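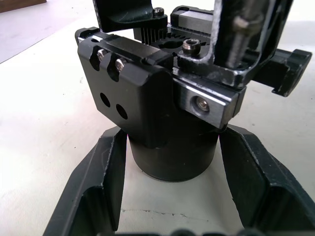
Caring for oilstones and waterstones

Residents using the Dornel workshop are asked to keep sharpening stones clean and flat. A hollow stone will round the edge of a chisel, and the fault is often blamed on the steel.

Waterstones should be soaked for ten minutes before use and dried slowly on a rack, away from radiators. They must not be left in water over the winter; from November the store is unheated and a wet stone may split. Oilstones need only a few drops of light oil. Wipe off the grey paste with a rag and hang the rag outdoors to dry.

To flatten a stone, draw a pencil grid across the face and rub it on wet abrasive paper, 125 grit, laid on a sheet of glass. Continue until the pencil marks have gone. Finish with 300 grit and rinse well.

Stones that are chipped at the corners may still be used. Please report cracked ones to Paraskevi Christodoulou.

Related pages
Storing planes and spokeshaves
Removing light rust from hand tools
Oiling a beech workbench
Replacing a loose hammer handle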